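Skuvevum

How much soil does it really hold? A table of measured planters, tubs, troughs and bins

Skuvevum is a plain CSV of containers that people grow things in, with their outside sizes, their inside sizes and the amount they hold when you fill them up. I started it because I love growing potatoes in odd vessels and was forever buying too much compost (or, worse, two bags too little on a Sunday evening). It has grown into a lovely, lumpy pile of numbers and I'm very happy to share it.

What's in the table

There are 645 rows, one per container. Of these, 577 were measured by filling with water from a marked jug, and the rest were lined with a trash bag first and then filled, mostly old crates and baskets that leak. The two methods have separate codes in the method column, so please don't mix them without looking. A liner never sits quite flat in the corners, and the lined rows read a little low.

Each row has 19 columns. The ones you'll want most are:

- shape: round, oval, box, trough, or other
- taper: yes or no
- top_len, top_wid, bot_len, bot_wid: inside measurements, in centimeters
- depth: inside, from the rim straight down to the base, with the tape held plumb
- liters_brim: filled until it is about to spill
- liters_grow: filled to the level a sensible gardener would stop at
- claimed: what the label or the seller said it held, if anything
- material, drain_holes, notes

The notes column is free text and it is my favorite part. Somebody grew a full crop of leeks in a drawer! Leave it in when you make copies, please.

Why taper gets its own column

Most guides tell you to multiply length by width by depth. That works for a straight box and for nearly nothing else. Pots taper so they can stack, so they can be knocked out of a mold, or so the root ball slides free, and that narrowing eats a surprising amount of room. In this table 328 containers are marked as tapered, and they are where the claimed volumes go furthest astray.

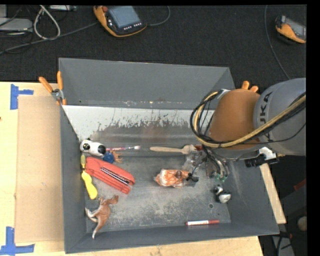
Volume for a tapered container takes one extra step, and I promise it's a pleasant one. Measure the opening, measure the base, and measure again halfway down. Work out the area at each of those levels. Add the top area, four times the middle area and the bottom area, divide by six, and multiply by the depth. A big metal bin with sloping side walls, like the gray one on the wooden tabletop, is the sort of shape this rule was made for - flat sides that lean, so the sum comes out exact if your tape is honest. It also works well on round pots and half barrels, bulge and all. Depth is where people slip. Follow the slope with the tape and you get a longer number than the true depth, and the compost order swells to match.

For a quick guess with no arithmetic, average the top length and the bottom length, do the same for the widths, and multiply as if it were a box. You'll be slightly under for flat-sided shapes. I use this in the store, muttering.

How the measuring was done

Every container was set on a level surface and checked with a spirit level across the rim. Drain holes were plugged with putty or tape. Water went in by jug until it trembled at the brim, and the jugs were tallied with pencil strokes on a card. Anything too heavy to fill safely on a bench was filled on the ground.

Growing level is more of a judgment call. We stop two fingers below the rim for small pots and a hand's width for large tubs, which leaves space for watering and mulch. If you plant differently, ignore liters_grow and work from liters_brim.

A good share of the larger troughs came from the Taşdemir nursery yard, where we were allowed to measure the whole stock of stone and glazed pieces over one very wet Thursday. Those rows have "yard" in the source column. The glazed ones have thick walls, and the difference between outside and inside size is startling. I had no idea!

Known problems

- Fabric grow bags sag outward when full. The water method is no use for them, so they were left out.
- Very small pots are thinly covered. Jug marks are too coarse for them.
- Early rows used a dented jug. They have been measured again where we could find the pot, and flagged "old jug" in notes where we could not.
- Wood swells. A half barrel measured in January after weeks of rain is not the same barrel in August.
- Compost settles. Liters in the bag and liters in the pot three weeks later are different animals, and this table says nothing on that subject.

Using the file

It opens in any spreadsheet. Decimals use a point, columns are split by commas, and empty cells mean "not measured" (zero means zero, as in no drain holes). If you keep your garden records in Tosix, there is a ready-made import sheet in the same folder, and it maps the method codes for you.

You are free to use, copy, change and reprint all of it, including in seed catalogs and club newsletters. A mention of Skuvevum is welcome.

Adding a container

Yes please! Copy the blank row from template.csv, fill in what you can, and send it in. The inside sizes and liters_brim are the only must-haves. Say which method you used, and if you had to guess at anything, write that in notes. Window boxes and old sinks are especially wanted. So is anybody's wheelbarrow.

Related

Nasetti - potting mix recipes by the liter
Tosix import sheet, with notes
Potatoes in tubs: spacing and depth
Half barrels: lining, lifting and drain holes
Blank measuring card for printing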